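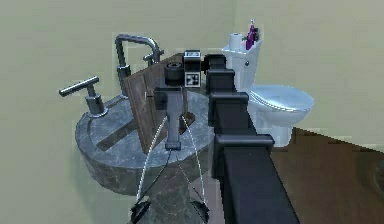 Jillside Culvert and Approach Road Replacement
Progress report to the funding authority
Prepared by the project engineer, Brumavix Civil
May 27, 2025

1. Status

The east abutment is complete and the west abutment has been poured to bearing shelf level. Formwork on the west side stays in place until the cylinder tests are returned. The temporary crossing upstream remains open to light vehicles under a 3 ton limit. Trucks continue to use the signed detour through Pundotance.

The program was extended by 20 working days after high water in the creek stopped the excavation for the west footing. Of the 4 milestones in the funding agreement, 3 have been met and certified. The outstanding one is completion of the approach road, including guardrail and line marking.

2. Cost

Spending to the end of the reporting period is within the approved budget. Two changes have been charged to contingency: extra dewatering at the west footing, and a deeper layer of rock under the downstream apron. Both were submitted with daily records and have been accepted by the road authority.

The supplier of the precast units, Fujimoto, has asked for a price adjustment on steel. The request is under review against the index clause in the supply contract. No payment has been made against it, and it is not included in the forecast attached to the claim.

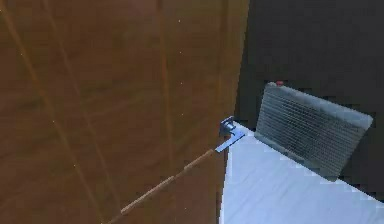 3. Work in the next period

Precast units will be delivered once the west bearing shelf has reached design strength. Lifting will require a full closure of the temporary crossing, and notice will go to the school bus operator and emergency services before the closure is booked. Backfill behind both abutments follows in compacted layers, with density tests on each layer.

The water main under the west shoulder still has to be lowered. The utility has approved the drawings but has not given a date for the shutdown. The approach road cannot be shaped on that side until the main has been moved.

4. Risks

The main risk to completion in October is the water main. A late shutdown would push sealing into colder weather, and the seal design would need to be checked again. The second risk is further high water during placement of the apron rock. Pumps and sandbags are being kept on site.

5. Claim

Payment of the third milestone is requested. The certificate, test results and updated program are attached. The defects list for the east abutment has two open items, both minor: a patch repair to the wingwall and a missing weep hole cover.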